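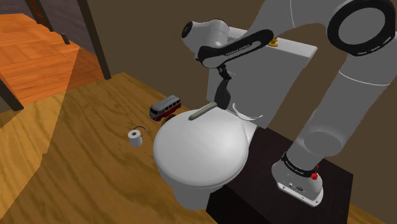
Last updated: January
Filed under: Facilities Automation / Inspection Forms

ZIDLOW PROPERTY SERVICES
Restroom Task Readiness Checklist, Simulation Stage

Purpose. This checklist is completed before any automated arm is considered for restroom work at the Dotholm site. It covers simulated trials only. Each line is marked Met, Partly Met or Not Met, and the inspector's comments form part of the record.

1. Arm fixed to a stable platform beside the work area. MET.
Comment: The fixed base limits reach. A unit serving more than one stall would need a different mount.

2. Small items can be held above the fixture without contact. MET.
Comment: Holding an item is a modest test. Wiping and scrubbing are assessed under Trestora Form 6.

3. Items set on the lid or tank are placed where intended. PARTLY MET.
Comment: Of 70 placement trials, 34 finished within the marked zone. Round items are to be tested again with a slower release. 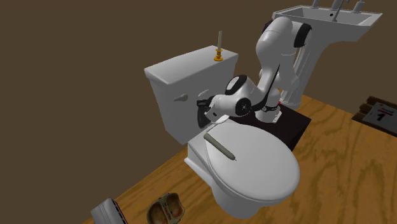 4. Fingers approach the tank and lid without striking either surface. PARTLY MET.
Comment: Clearance at the joint between tank and bowl is very small. The inspector requests a wider approach path before the next review.

5. Tall or fragile items on the tank, such as a candle in its holder, are left undisturbed. PARTLY MET.
Comment: Results were acceptable at low speed. Full speed has not been approved.

6. Unrelated objects on the floor are recognized and avoided. NOT MET.
Comment: Household floors are seldom clear. The Mohmand planning module treats unfamiliar objects as open floor in too many cases.

7. Task completed within the time allowed. NOT MET.
Comment: The average was about 35 minutes for a tidying routine that trained staff complete between other duties.

Overall finding. Not ready for field use. Simple handling is adequate for continued simulation. Cleaning, unsupervised operation and work near occupants remain outside the scope of approval. Lines 3 through 7 shall be inspected again after the approach path is revised, and the completed form shall be kept with the Dotholm site record.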